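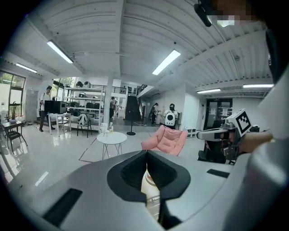 When is the Petarthorpe used book sale?

It is held every March in the main hall of the Petarthorpe library and runs for 3 days. The exact dates go up on the library door and on this page once the hall is booked.

Who runs it?

Samilia, the readers' group that meets at the library. Samilia also does the summer reading log and the paperback swap shelf by the back stairs. Those have their own pages and are not covered here.

What does it cost to get in?

Entry is free on every day of the sale, including the first morning. We used to charge for early entry and stopped, so please ignore the old flyer if you still have one on your fridge.

How much are the books?

Children's paperbacks are 50 cents. Adult paperbacks are a dollar and hardcovers are two dollars. Anything on the Woldemariam table is priced one book at a time, with the price in pencil inside the front cover.

What is the Woldemariam table?

It is where we put older, signed or hard-to-find books. It is named for the Woldemariam Bookshop, which closed years ago and left us its last boxes of stock along with the long table they were sitting on. Those books sold out long ago, but the name stuck. Prices on that table do not drop on the last day.

Is there a bag sale?

Yes, on the last afternoon. You fill one of our paper grocery bags for five dollars. Please use our bags, as the ones people bring from home vary a lot in size. The bag has to stand up by itself when you get to the cash desk. 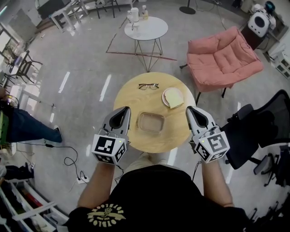
Page last changed: 8 Apr 2022

How many books were there this year?

We put out 1,884, not counting magazines. The children's section was the largest, and mysteries came next. Cookbooks were thin compared with other years, so if you have some to pass on, we would be glad to get them.

Can my child come without me?

Children 7 and older may shop on their own if a parent is somewhere in the building. Younger children need an adult with them in the hall. School classes can come on the first morning, before the regular opening. Teachers should write to us by the end of January to get a time slot.

My child's school has a book fair. Is this the same thing?

No. School fairs sell new books and are set up by the school. Ours are all used, and the money goes to the library's children's room. Some families save a little from one to spend at the other.

Do you have a wish list or hold books?

We do not hold books before the sale. During the sale you can leave a pile at the hold shelf next to the cash desk with your name on a slip. Piles left at closing time go back on the tables.

What can I donate?

Clean books in readable shape, for any age. Some writing in the margins is fine. Picture books with a torn page are fine too if the page is still there — we have tape. We also take jigsaw puzzles, but only if you know all the pieces are in the box.

What can't you take?

Encyclopedias, textbooks more than ten years old, condensed novels, and anything with mold or a strong smell of smoke. We can't take videotapes either.

Where do I drop books off?

At the side entrance on Florkelard Street, during library hours. Please don't leave boxes outside after closing. You can bring up to 29 books at one visit without calling first. If you have more than that, call the front desk and we will arrange a time when someone can help carry.

How can I pay?

Cash or card. There is no minimum for cards. Small bills and quarters are a big help on the first morning.

Are dealers allowed?

Yes, on the same terms as everyone else. Scanners may be used at the tables, but please don't pull whole rows onto the floor to go through them. 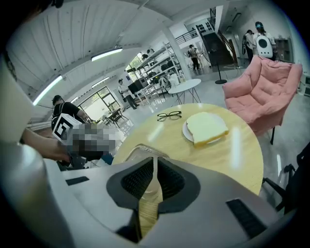 If you want to look through a stack, carry it over to the benches by the windows and bring back what you don't want. It doesn't matter if things end up on the wrong table, as we tidy the sections each evening.

What happens to the books that don't sell?

Children's books go to the waiting rooms and the laundromat shelf. The rest are offered free in the lobby for one week after the sale, and what is left then goes for paper recycling.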